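Where Do Old Computers Go? My Semester Project on E-Waste in Ollholm

I picked this topic by accident. My aunt was moving and asked me what to do with the desktop in her hall closet, and I told her I'd look it up and get back to her in five minutes. That was September. I'm still kind of looking it up, and in the meantime it turned into a class project, so thanks, Aunt Buppha.

My question was pretty simple: when a household in Ollholm is done with a computer, where does it end up, and who decides? I did this in three ways. I put out a survey at school and at the Lellum library, I visited the town drop-off site two times, and I talked to Decha Khunthong, who runs the repair counter at Phromma on the west side of town. My project partner was Damián Ojeda. He did most of the survey typing and I did most of the talking (he will tell you this was the right split).

What people said

We got 80 surveys back, which was way more than I expected, because I have tried to get people to fill out surveys before and it's like asking for a kidney. The biggest thing I noticed is how many people have an old computer at home that doesn't get used. Closets, basements, under the stairs, one in a sauna that isn't hooked up anymore. The reason people wrote down most was "my files are on it." The next was that they didn't know where it was supposed to go. Hardly anyone wrote that they thought it was worth money, and I had guessed that would be the number one answer!

I also asked if they knew the town has a drop-off site. A lot of them did, but they thought it was only for TVs. I went back and looked at the town flyer and I can see why - there's a giant TV on the front of it and the word "computers" is in the small print on the back.

What's inside one

Before this project I had never looked inside a desktop. I figured it would be one solid mysterious thing, and it's really more like a bunch of smaller things that each go their own way. The case is mostly steel, and steel is easy, pretty much any scrap yard will take it. Circuit boards are the interesting part for recyclers, with copper and tiny amounts of gold in them, but getting the gold out takes a special plant and some nasty chemistry. Heatsinks are usually aluminum or copper. Cables get stripped for the copper. Plastic is the problem child, because there are different kinds mixed together and some of it has flame retardants in it.
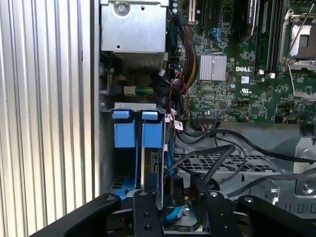
Dell desktop with the case open: motherboard, heatsink and cables.

Decha told me the first thing he asks anyone at the counter is what they need the computer to do. If the answer is email and printing out bus tickets, then a ten-year-old desktop is often fine with more memory and a solid state drive. He gets annoyed (nicely) when people skip straight to recycling. Melting something down uses energy, and then somebody has to make a new one, and making the new one is a big chunk of the total impact of a computer. I had that backward going in. I thought recycling was the good ending.

The drop-off site

The first time I went, I got there right at opening and it was me and a man with a trunk full of printers. The person working there, Prapai Sriwong, let me stand by the electronics cage and ask people questions as long as I wore the orange vest. She said the load goes out to a sorting company called Benlow, and after that she doesn't see it. I emailed Benlow twice and got a very polite form letter both times. So that part of my map has a big question mark on it, and I decided to leave it that way in the final poster instead of guessing.

What I did find was the site's own log. Last year it shows 3605 pounds of computer equipment coming in. The log is by weight only, so there's no way to tell how many machines that was or if any still worked. Évan Aubert, our teacher, thinks that's the best finding in the whole project, and he might be right. 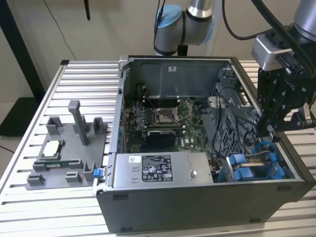 Do I need to take the hard drive out before I drop off a computer?
You don't have to, but it's the safest choice if you have private files on it. If you'd rather leave it in, back up what you want and then run a full erase first, since dragging things to the trash doesn't really remove them.

What I'd change

My survey was mostly students and library people, so it leans toward folks who already like filling things out. I'd also ask how old each computer is. I forgot, and then Damián and I argued for a whole lunch over whether we could go back and ask everyone again. We couldn't, we hadn't collected names.

I did write up a one-page suggestion for the town: put a computer on the front of the flyer, and add a shelf at the drop-off where working machines can be set aside for Phromma to look at. Prapai said she'd pass it along. My aunt's desktop is at Decha's counter now, waiting on a new drive.

Contact: Ollholm School Student Projects | © Student authors, all rights reserved | Back to top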